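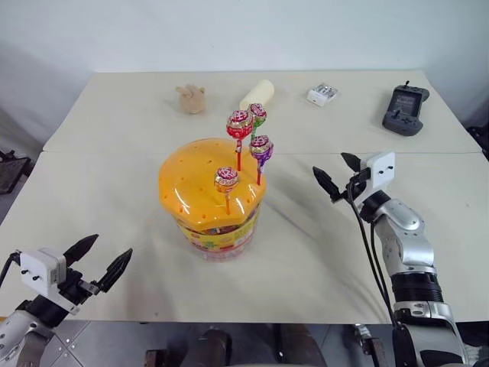 Kemppainen open day, Trovalbridge, 2025-09-26

Typing this up on the train home so excuse the state of it. Notes are in two pens and one of them died by the boiling room.

Got there for the 12 o'clock tour. Bus 113 from the station, get off at Treltus Road, not the stop called Sweet Works, which is round the back and has no gate. Went to Sweet Works first, obviously. Walked back along the fence in drizzle. There's a gap in the hedge if you're desperate. I was not that desperate.

Reception: sign in, lanyard, hairnet, white coat with poppers. Beards get a second net. Watches and rings in a tray. Phones in the lockers for the factory floor, so no notes in there except on paper.

Our guide was Martti Laitinen. Quick talker, quicker walker. Ex boiling room, now does training for the new starters. Group of mixed ages, two kids who asked better questions than the rest of us put together.

Sugar store. Cold and dull, sacks on pallets, skip. Smells of nothing much, which surprised me.

Boiling room. Now we're talking. You smell it from the corridor. Sugar, glucose syrup, water, up to temperature in the pans and then out under vacuum. Martti said a lolly has to be boiled harder than people think or it goes sticky in the wrapper by January. Heat is fierce even behind the yellow line. One of the kids asked whether anyone ever licks the spoon. There isn't a spoon. Disapointment all round.

Colour and flavour go in after. Acid too, for the fruit ones. Cherry was running while we were in there, strong enough to make my eyes water. They change over to apple after lunch and need a full clean-down in between, otherwise you get brown apple.

Forming line. A thick warm rope of sugar gets thinner and thinner until it's the right width, then chop, press, stick in. All too fast to see the stick go in. I watched for ages, never caught it. Sticks come in on a separate hopper, and if they run out the whole thing stops and a light goes on. Light went on while we were there. A man came over, poured in sticks, light went off. Highlight of the tour for the kids.

Cooling tunnel. Long box. Lollies go in one end, come out the other. Next.

Wrapping was my favourite. Film comes off the reel printed flat, so every design looks wrong till it's gathered round the sweet and twisted at the stick. Reels stacked by colour along the wall. Paavo Räsänen runs that room and he'll talk about twist tension as long as you let him. Too loose and damp gets in, too tight and the film splits at the neck. He pulled a few rejects out of the bin and got us to find the fault. I got one right out of three. The split ones are tiny, you have to run a nail along.

Asked him about foily wrappers versus plain clear ones. Foily looks better on a shop counter, clear is easier to recycle, and they are trying to find something in between. He didn't look hopeful about the date.

Then coats off, hands washed, rings back, and up to the display room, where you get to stand still for once. Plain white walls, cream cloths on the tables. Quite a relief after all that noise.

Best thing up there for me was the counter jar. Round tub, see-through plastic, label all yellow, green, red and pink, and a shiny orange lid with little round holes all over it. Sweets inside, lollies stuck in the lid. Four of them standing up when I got to it: a tall red and pink one, a green and pink one behind that, a purple and pink, and a shorter gold, red and pink number at the front on an orange stick. Same sort of round logo on all of them. It's a daft simple idea and I love it. Used to be one next to the till in our paper shop and I'd be stood there with my coins for ages, choosing, with a queue behind me.

It's cleverer than it looks too, acording to Martti. Hole has to grip the stick so the lolly stays up, but let go when a five-year-old pulls. The lid is a bit domed so the sticks fan out and the heads don't knock together. And the shopkeeper tops it up from the tub underneath, so no extra box behind the counter. They went through a lot of lids before they got one they liked. The early ones gripped so hard that the whole jar came up with the lolly.

Also learned that people choose with their eyes on the wrapper and hardly ever ask for a flavour. Put all the reds together and sales drop, mix them up and they go again. His claim. I believe it, I went straight for the purple.

On the cloths: nice touch, but they wrinkle if you so much as lean, and I leaned. Sorry.

Tasting after. Paper cups of bits, then water, then more bits. My scores:

Cherry, very good, proper sour finish
Apple, fine, a bit shampoo
Blackcurrant, best of the lot
Cola, no
Gristska, their salty liquorice one, I'm told you get used to it. I had 2 to be fair to it. Still no.

Shop on the way out. Small, hot, packed when our group landed in it all at once. Bags of seconds by the door are the thing to get: odd shapes, wonky twists, same sweets. Went before I reached them mostly, so go there first and do the mugs and tea towels later. The bag I did get had 189 g on the sticker, handwritten, very exact for a bag of wonky lollies. Half gone already and I'm only two stations along.

Didn't buy a counter jar. Thought about it. Where would I put it.

Grumbles. The café had run out of everything but egg by the time we came down. The tour floor is hard concrete and there's nowhere to sit until the display room, so bring decent shoes and tell anyone with a bad hip. Ear plugs are offered at the wrapping room door but you have to ask, I'd just hand them out. And the signs for the bus stop, see top.

Good bits. Staff all properly keen. Nothing felt staged, they were working a normal shift and we were in the way and they were nice about it. Kids get to put a twist on one by hand at the end of the wrapping room, and so did I when it went quiet. Mine fell off.

Next one is in January, book through reception, children need an adult. Wear something you don't mind smelling of cherry. My scarf reeks.

Changing trains now. More if I find the other page of notes.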